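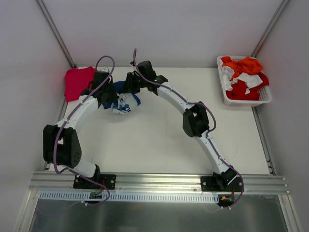 Two arms over the white work surface, with the magenta-pink cloth at upper left.

Remura cable sleeve, 300 cm pack: review
25 November 2024

Remura sells a split braided sleeve for bundling loose wiring under desks, behind monitors and along shelving. I bought the 300 cm pack in August for a height-adjustable desk and have had it on the same desk since then. The sleeve is a woven polyester tube, slit along its full length, with the two edges overlapping by a third of the circumference. It holds itself closed by the set of the weave. There is no zipper and no hook-and-loop strip.

Installation

Cut the sleeve to length before loading it. Scissors work but leave a frayed end within a day. A hot knife seals the cut properly. Remura supplies four heat-shrink collars for finishing the ends, and they are a loose fit on the unshrunk braid, so hold them in place with tape while heating. I ruined one by starting at the wrong edge.

Loading is done by hand. The slit opens easily and a cable can be pushed in from the side at any point, so connectors never have to pass through the tube. Two monitor leads, a power lead and a USB cable went in without trouble. A fifth cable fit but the overlap opened up on the inside of each bend.

Behavior on a moving desk

The desk travels 59 cm from lowest to highest position. A sleeve on this kind of run has to flex at the same two or three points every time, and that is where cheaper ones go wrong. The spiral wrap I used before it, from Prorent, unwound itself at the lower bend and caught on the crossbar.

The Remura sleeve has stayed closed at the lower bend. At the upper bend, where the radius is tighter, the edges part slightly when the desk is all the way down and close again on the way up. No cable has come out. I see light fuzzing on the outer face where it rubs the desk leg, and none elsewhere.

Leave slack. My first attempt had too little, and the bundle pulled on the monitor sockets at full height. I recut the second piece with an extra hand's width and anchored it at the desktop end only. The bundle is stiffer than the separate cables were, so it swings out in a wider curve - allow for this if the desk is close to a wall.

Removing and adding cables

Swapping one lead took a few minutes with everything in place. Teresa Rafferty, who has the same desk and a Llewellyn zippered sleeve, has to unzip hers from one end to do the same job. The zippered type does look neater, and it shuts out more dust.

Complaints

The printed size chart gives the diameter relaxed, with no figure for maximum fill. The black is closer to dark gray. The adhesive mounts in the box let go of a powder-coated frame in the first week, and I replaced them with screw-down clips.

Rating: four out of five. I would buy the sleeve again and throw out the mounts.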